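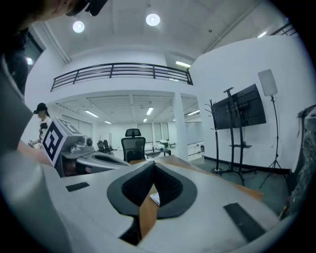
A sheet of white paper on a brown wooden desktop.

Where does paper come from?

Most paper starts out as a tree. Wood is made of tiny threads called fibers. They are too small to pick out easily, but a single piece of wood holds a huge number of them. A natural glue called lignin keeps them stuck together.

At a paper mill, the bark comes off first. Then machines cut the logs into chips. The chips are cooked with water and chemicals until the lignin lets go and the fibers come apart. The soggy mix that is left is called pulp.

Pulp is brown to begin with, a bit like a grocery bag. To make white paper, the mill bleaches it. Then a lot of water is added and the mix is spread over a moving screen. The water drains through the screen and the fibers settle on top in a thin, flat layer. Rollers squeeze the layer, and hot rollers dry it.

A wooden desk and a sheet of paper are both made of wood fibers – in the desk they are still packed together the way they grew.

Try it: Tear a scrap of paper slowly and look at the torn edge. The little hairs sticking out are fibers.

Try it: Tear one strip of newspaper from top to bottom and another from side to side. One way usually tears straighter. That is the grain, the direction most of the fibers point.

Words to know
Fiber: a very thin thread
Pulp: wet, mashed-up fibers
Grain: the direction the fibers lie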